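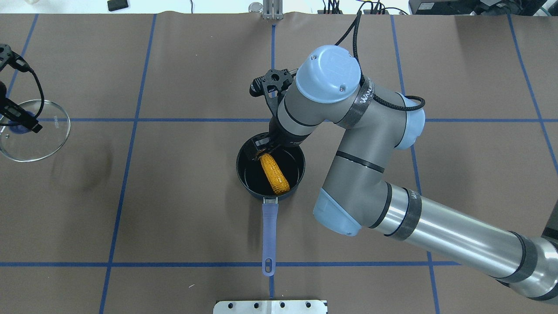
Department of Food Science and Nutrition – Student Project Reports

Cooking Corn at Home: How Three Methods Change the Taste
Project group: Kiran Pandey, Ghada Farah, Deepak Sengar
Supervisor: Nisha Rastogi

1. Introduction

Corn on the cob is eaten in many homes in Uniyal, but families do not agree about how to cook it. Some boil it in salted water, some steam it, and some roast it in a dry pan until the kernels have brown spots. In our group we had the same disagreement, and from this came the project. We wanted to know which method people like most, and if the cooking time is more important than the method.

2. Corn and preparation

All ears were bought in January at the Randen market from one seller. We removed the husks and the silk by hand and rinsed the ears in cold water. The sugar in corn begins to change to starch after the harvest, so we kept the ears in the refrigerator and cooked them on the next day. We did not ask the seller when the corn was picked, and this is a weak point of our work.

3. Method

We used 3 cooking methods and invited 30 tasters, mostly students from our hostel. Every taster received one piece from each method, without butter and without salt on top. They gave a score from one to 5 for sweetness, for softness and for general liking. The pieces had only a letter code, and Kusum Vashisht kept the list of codes until the scoring was finished.

For boiling, we put the ears in the pot when the water was already boiling – not before, as some recipes advise.

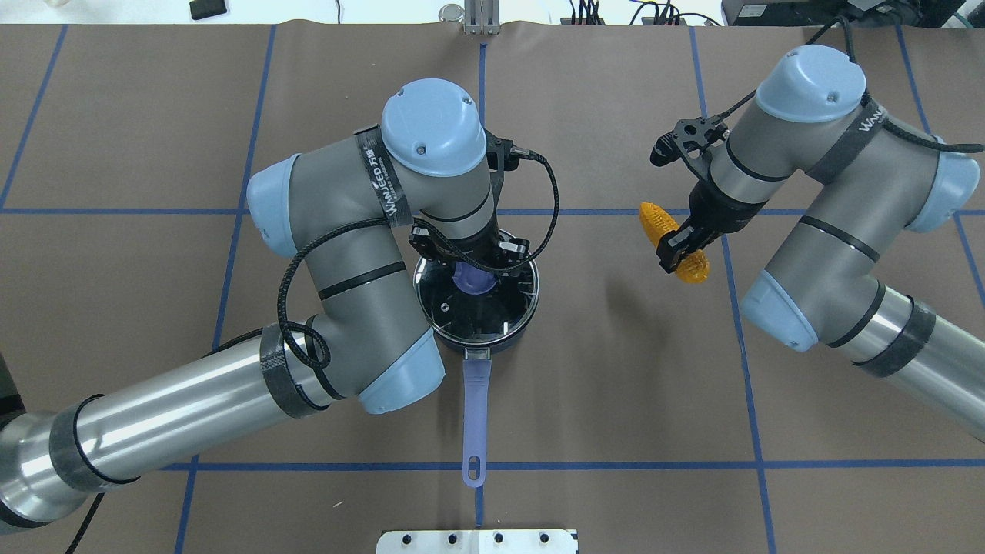

4. Results

Roasted corn had the highest score for general liking, and boiled corn had the highest score for softness. Steamed corn was in the middle for both. For sweetness the difference was small, and we cannot say it is a real difference. Several tasters wrote that the roasted pieces were "more like street food", so memory has maybe a part in their answer.

5. Limits and next work

The tasters were nearly all of the same age. We would like to repeat the test with older people and with fresh corn in the summer season. The score sheets are kept with our supervisor.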